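Play table check, Gitley room 6, July

- [x] Top wiped down, grain checked for splinters. *One rough spot sanded.*
- [x] Edges and corners felt by hand. *Fine.*
- [ ] Floor under table swept. *Do again at 8, before opening.*

Building bricks are kept in mixed colors and go back in the clear container at closing. 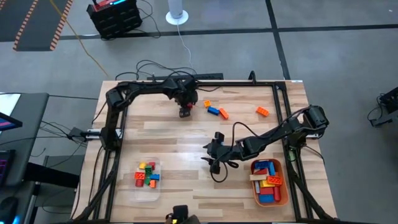
Can cracked bricks stay in the set?
Take them out and write the number on the Cidik sheet.

Comments: full set is 691 bricks, almost 600 at last count. Order more from Utitz. Container lid still sticks.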